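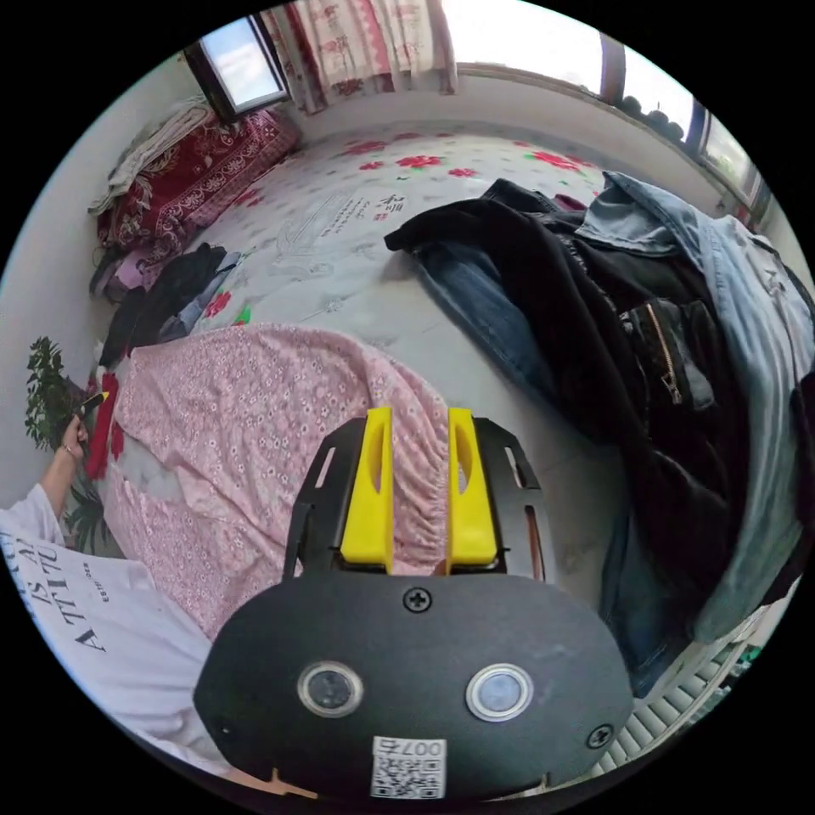
Prillero, a garment care and textile sorting company, today announced the start of regular use of its Redik folding system at the Titbridge service center. Redik is trained on demonstrations that employees carry out with hand-held grippers, each fitted with two yellow fingers and marked with its own number; unit 007 is assigned to bedroom work, where garments are handled on a made bed with a printed sheet under them. An item such as the pink floral garment is spread flat before the fingers close on it, while jackets and jeans are placed in a separate pile to one side. The demonstrations are used to set the grip points and travel paths of the two fixed folding stations in Titbridge.

TITBRIDGE, 1/29/23

The Titbridge center receives mixed household clothing from home care customers. Until November, all items were sorted, folded and bagged by hand at standing tables. With Redik in use, the stations fold light tops, shirts and children's wear. Heavy items, items with metal zippers and anything with a loose lining are still folded by employees.

The center employs 22 people in garment handling. No positions have been removed. Job descriptions have been changed as follows: employees who previously folded for a full shift now divide the shift between station supervision, hand folding of excluded items and recording of demonstrations. Recording is done in two-hour blocks, with a change of task after each block. Employees may decline recording work without effect on pay grade or scheduling.

"The main change on the floor is in the wrists and shoulders," said Shengli Ding, operations manager at Titbridge. "A person used to fold the same type of shirt all morning. The station does that now. The person clears misfolds, changes bags and decides what the station should not be given."

The current training set covers 171 garment types and was recorded on beds, tables and ironing boards. Prillero records in furnished rooms because fabric behaves differently on a soft surface than on a steel table, and because printed bedding makes the edge of a garment harder to detect. Patterned garments on patterned sheets remain the most frequent source of missed grips. Dark items heaped together are the second.

"We ask people to work at their normal speed and to leave the mistakes in," said Wim Van Rooij, technical lead for Redik. "A second attempt at a sleeve is useful data. We do not want a clean performance."

Each station is rated at some 200 items per hour. Output is checked by an employee before bagging, and rejected items are refolded by hand. The stop control is within reach of the operator position on both stations.

Training for station supervision takes place during paid hours and is carried out with Lu, the company's scheduling and instruction software. Lu also logs recording hours for each employee, who can view and correct the entries from the break room terminal.

Contact: Prillero Press Office, Titbridge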